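Fleece blanket

A fleece blanket is a soft bed covering or throw made from a knitted pile fabric, most often polyester, in which the surface fibres have been brushed up and sheared to form a plush face. It is used as an extra layer on a bed, as a wrap for sitting, and as a light cover for children. The word "fleece" originally meant the coat of a sheep, and the fabric takes its name from the resemblance.

Construction

The base cloth is knitted and then passed over wire rollers, which lift loops of fibre from one or both faces. The raised pile is cut to an even height. Air held between the fibres gives the blanket its warmth in relation to its weight. Cut edges of fleece do not fray readily, so that some blankets are sold unhemmed, while others are finished with a turned hem, blanket stitch or a bound edge.

Most fleece blankets are 100 per cent polyester. Cotton and blended versions exist and are generally heavier when wet. Printed designs are applied to the pile side and tend to look softer in outline than the same design on woven cotton, as the fibres do not lie flat. Flowers, leaves, stars and animals are common motifs on pale grounds.

Use on the bed

In many households the fleece blanket is kept folded at the foot of the bed or laid between the top sheet and the bedspread. It is seldom matched to the other bedding. Blankets of this type are often bought singly, and are used with pillowcases, quilts and spreads from different sets.

A survey of household textiles carried out in Mevidham in March 2022 under Zsolt Orbán recorded the bedding of 2,000 homes. It found that fleece had largely replaced woven wool as the second layer on the bed, although wool remained usual in the older farmhouses at Gakstead. Wool blankets in the survey were more often stored in cupboards and brought out for guests.

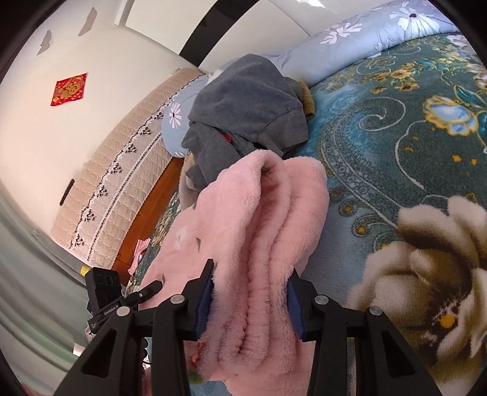
Pink printed fleece blanket gathered in folds on a bed, with floral and paisley bedding.

Care

Fleece is normally washed in cool or warm water with a mild detergent. Fabric softener coats the fibres and may flatten the pile. High heat can damage polyester, and the blanket should not be ironed. Care instructions are usually given on a label sewn into the hem or a side seam.

Repeated washing may cause pilling, the formation of small balls of fibre on the surface. Washing also releases fine synthetic fibres into waste water.

See also: Bedspread; Bolster; Quilt; Throw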